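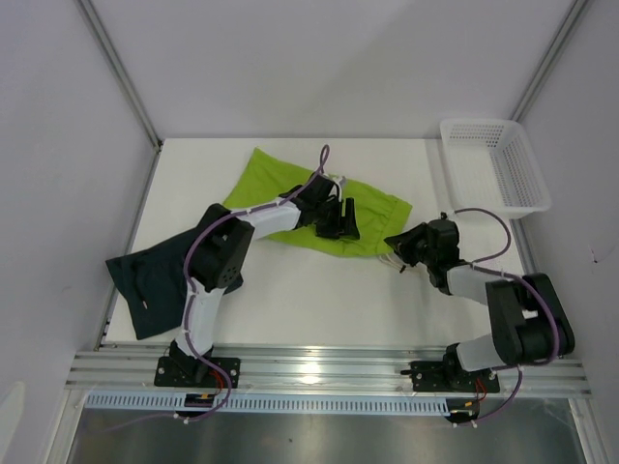

A pale, looped drawstring with a dark tip, near the hemmed end of a lime-green cloth. A stitched band runs parallel to the edge.

Drawstring

A drawstring (also draw cord or drawcord) is a length of cord, tape or lace used to close or tighten an opening in fabric. In most constructions it runs through a hollow hem, called a casing or channel, and leaves it through one or more openings. Pulling the free ends gathers the fabric and reduces the size of the opening. Drawstrings are used at the waists of trousers and shorts, in hoods, at the mouths of bags, and in some curtains and bedding.

Terminology

In garment manufacturing, "drawstring" usually refers to the finished part, cut to length and tipped, and "draw cord" to the material on the reel. The terms are interchangeable in retail use. The stitched tunnel is a casing in home sewing and a channel or tunnel in factory specifications. The exit point is a buttonhole if it is stitched and an eyelet or grommet if it is reinforced with a ring. The covering at the end of the cord is a tip or aglet.

Construction

Cord

Flat cords are woven or braided as a tape. Round cords are braided or knitted, with or without a core. A flat cord lies smoothly inside a narrow channel and is less likely to show as a ridge on the outside of the garment, but it can twist when pulled. A round cord slides more easily and tends to loosen at the knot, particularly if it is made of filament polyester.

Cotton cord holds a knot well and takes dye evenly, but it shrinks in hot washing and absorbs water. Polyester and nylon cords are used in swimwear and sports clothing, where slow drying is a disadvantage. Blends are common. Stetoron, a spun polyester cord with a cotton wrap, was made at Wastow for the knitwear trade and sold undyed on reels of 70 yards.

Tips

An untipped cord frays. The simplest tip is a knot. Others include a heat-sealed end, a plastic film wrapped and bonded around the cord, a molded plastic end, a crimped metal sleeve and a dipped coating of silicone or similar rubber. Dipped tips are often made in a color that contrasts with the cord. Metal sleeves are durable but may strike the drum of a washer or dryer.

Channel

The channel is formed by turning the edge of the fabric and stitching it down, or by sewing on a separate strip. Its inside width should exceed the width of the cord by enough to allow free movement. If the channel is much wider, the cord folds over on itself and the gathers become uneven. A waistband may have one channel holding both elastic and cord, or separate channels divided by parallel rows of stitching. In the second arrangement the elastic provides the basic fit and the cord serves as an adjustment.

Some waistbands have a false drawstring, in which two short ends are sewn to the front and no cord passes around the body. It has no effect on the fit.

Anchoring

A cord that is free along its whole length can be pulled out from either end. To prevent this, a short row of stitching or a bar tack may be placed through the channel and cord, generally at the center back of a waistband or the top of a hood. A continuous loop, with both halves leaving the channel at the same point, is another method and is common in bags.

History

Drawn cords are among the oldest means of closing a pouch, and leather and cloth purses gathered by a thong or lace appear in many regions. In clothing, they were used at the necks and waists of shifts, petticoats and drawers before elastic became widely available. Cheaper elastic displaced the drawstring from much underwear, but the cord kept its place in work clothing, nightwear and sports clothing.

The braiding works at Wastow began with bootlaces and turned to garment cord under Brenda Oakley. A surviving stock book from one November lists 2,464 reels received and 2,392 sent out, most of them to the Marsden knitting sheds. Stuart Birkett, who studied the stock books, attributed the change to falling orders for laces. Kolbrún Riis has placed it earlier and regards the first garment cord as a sideline to upholstery piping.

Laundering

Drawstrings are a frequent cause of minor faults in washing and drying. A loose cord can wrap around other items in the load or be drawn into the channel until its end can no longer be reached. Usual precautions are to even the ends and tie them in a loose bow or overhand knot before the wash. Small items may be washed in a mesh bag.

When a garment is folded after drying, the cord is normally laid flat inside the fold so that it does not catch on the openings of a slotted basket or on the slats of a shelf. Dark and light cords may also need attention in sorting. A strongly dyed cord in a pale garment can bleed at the channel, and the resulting mark follows the line of the hem.

Rethreading

A cord that has come out can be replaced with a bodkin or a closed safety pin fastened through one end. The pin is fed into the opening and worked along by gathering the fabric over it and drawing it straight. The other end is secured outside the channel. Where both ends are inside, the fabric is bunched toward the opening until one end appears. A stiff drinking straw, with the cord stapled into it, can be used in wide channels. Jade Hebden's sewing manual for the firm Skinance recommends attaching the new cord to the old one before removal, so that one pulls the other through.

Safety

Cords at the hood and neck of children's clothing can catch on playground equipment, doors and vehicles. Many jurisdictions restrict or prohibit them, and limits may also apply to the free length at the waist. Snap fasteners, hook-and-loop tabs and elastic are common substitutes.

See also

Aglet
Bodkin
Casing (sewing)
Cord lock
Elastic
Waistband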